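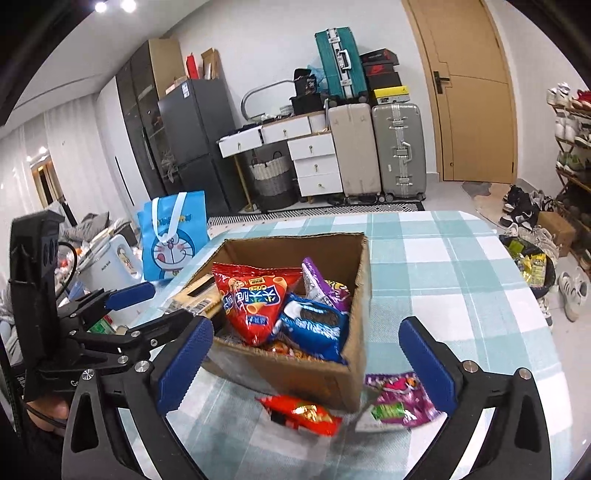 So I finally did the night train! I've been going on about it since June, my sister had started changing the subject whenever I opened my mouth, and on Friday I threw two sweaters in a backpack and went.

The train leaves Viltham at 9:40 in the evening and gets into Castillo a bit after breakfast, 13 stops in all, most of them in the dark at stations with one lamp and a bench. I had the top bunk. If you're over six feet tall, please don't get the top bunk (I'm five foot four and I still hit my head twice getting my socks off). The sheets were clean, though, and the blanket was one of those scratchy wool ones that weigh as much as a dog, and I slept better than I do at home.

My one mistake was food. The dining car closes at ten, so you get 20 minutes if you're quick, and I wasn't, because I was busy working out the ladder. Dinner ended up being a bag of chips and half a chocolate bar. Next time I'm packing properly, something salty, something sweet, and a real sandwich for the 3 a.m. stop at Dromov, where they swap the engine and everybody wakes up whether they want to or not.

The man in the bunk below, Sorin Lungu, has been riding this line for 19 years and knew every bend in it. He told me to get up before six and stand on the left side of the corridor for the river. I did, in my pajamas, with my forehead on the window, and oh my goodness. Mist all the way down the valley and one guy in a rowboat. I took zero pictures of it and I don't even mind.

Castillo itself I'll save for another post, I walked so much that I have a blister the size of a quarter. I'm already looking at tickets for the trip back up in the spring, bottom bunk this time.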